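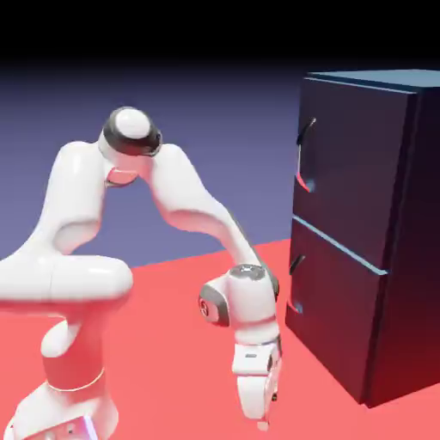
Figure 6. The Two-Drawer practice world in Vondum, with the arm in its start pose and the gripper pointing down.

6. Your first drawer pull

Now for the fun part! By this stage you've installed Vondum, signed in with your Jitik key and run the graphics check in section 5. The Two-Drawer world is the one we always suggest first. It's small, it loads fast, and a drawer teaches you more about reach and grip than a whole afternoon of stacking blocks.

Before you start
Close any other world you have open. Vondum will run two at once, but the motion gets choppy on most laptops and your timing scores won't mean much.

Loading the world
1. From the Worlds menu, choose Cabinets, then Two-Drawer.
2. Wait for the status light in the toolbar to turn green. The first load takes longer while the colours and reflections are built.
3. Click Home Arm. The arm should settle into the arch shown in Figure 6, to the left of the cabinet.
4. Drag with the right mouse button to swing the view until you can see both handles. They're mounted upright near the left edge of each drawer front, one above the other.

Pulling the upper drawer
5. Set Speed to Slow. You can go wild later.
6. Open the Targets panel and pick Upper Handle.
7. Click Approach. The gripper lifts clear of the floor and turns to face the handle.
8. When the Contact reading holds steady, click Close Fingers.
9. Hold down the Pull key and watch the Travel bar. Let go at 156 mm.
10. Click Open Fingers, then Back Away.

CAUTION: Always open the fingers before you click Home Arm. In the simulator you'll only get a tangled arm and a reset. On a real arm running the same program, you could bend a handle or strip a joint.

NOTE: The handles are curved, so a grip near the middle of the bar holds best. If the fingers slide off, lower the approach height a little and try again.

Trying the lower drawer
Repeat steps 6 to 10 with Lower Handle as the target. The wrist has to fold further on this one, and it's really satisfying when you get it in one smooth go. If you see "Joint limit", click Back Away and choose Side Approach from the Targets panel.

Saving your run
Click Keep Run to store it in your Wirdale folder. The free plan holds 800 runs, and you can replay any of them from any angle. The Hyvönen add-on also lets you change the floor and cabinet colours between runs, a great way to test a vision program once your basic pull is solid. Set-up for the add-on is in section 7.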